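Ticket 261: Right arm stops short on hook hanging task
Project: Sostow two-arm rig, student robotics club, Girnville
Opened by: Halima Makokha
Assigned to: Octavio Quintero
Priority: Medium
Status: Open, waiting for retest

Wed 6 February, first entry (Halima)

Running the hanging task from the board script. The right arm picks up the black object from the table without trouble, lifts it to the board and then stops before it gets to the hook. No error on the screen. The script waits out its time limit and goes on to the release step, so I have been hitting the stop button before the gripper opens.

Same result on four runs in a row. The left arm does what it is told. It comes up to its waiting pose with the gripper open and stays there.

What I have tried so far:
Restarted the controller. No change.
Homed both arms and ran again. No change.
Checked the cable loop behind the right wrist in case it was pulling. There is slack in it at full reach.
Put the time limit up to 3,000 ms. It waits longer and stops in the same place.

Reply (Octavio)

Which hook is the target set to? The script still had hook five in it when I last looked, and the board has been moved since then. Please also send the target height from the log and tell me which calibration file gets loaded at start.

Reply (Halima)

Target is hook three, I changed it myself. The calibration file is the one from November. I did not know there was meant to be a newer one.

With the arm stopped, the top corner of the object is just under hook three and nearly touching the curve. Side to side looks right. It seems to want a bit more height, and I can't judge the depth from where I stand.

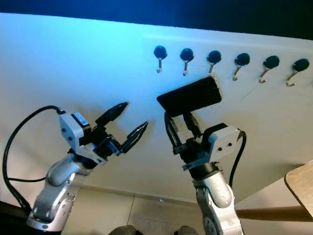 The log gives the last commanded height and the last reached height as the same number to within a millimetre, so the arm thinks it has arrived. I take that to mean the motors are fine and the target is wrong.

Reply (Octavio)

Agreed. The November file was made when the board stood straight in front of the rig. If the board is now at a different angle, every hook will be out by a different amount and adding a fixed offset will only fix one of them. Please don't put an offset in the script. Dudás did that last term on hook one and it took us an evening to find.

Do this instead:
1. Send both arms home and turn the speed down to 200 in the Flimus panel.
2. Take the object out of the right gripper.
3. Jog the right gripper to the tip of the first hook and save the point.
4. Do the same for the last hook.
5. Run the board fit and save it under a new name. Leave the old file where it is.
6. Change the file name in the start script. It is in two places.

Check as well that all the hooks are pushed firmly against the board before you start. If one slips while you are touching off you will have to do both points again.

Reply (Halima)

Done up to step 5. The fit moved hook three up by around 12 mm and slightly further back, which matches what I was seeing. I only found the file name in one place in the start script. Where is the other?

Reply (Octavio)

In the section for the left arm, near the bottom. It has its own load line. If you miss it the two arms will be working from different boards and the handover will go wrong, even though hanging with the right arm will look fine.

Reply (Halima)

Found it and changed it. Both arms load the new file now. I had to give the bench up to the line-following group, so no full run yet. Will retest hook three first, then one and six at low speed, and put the results here. Please leave the ticket open.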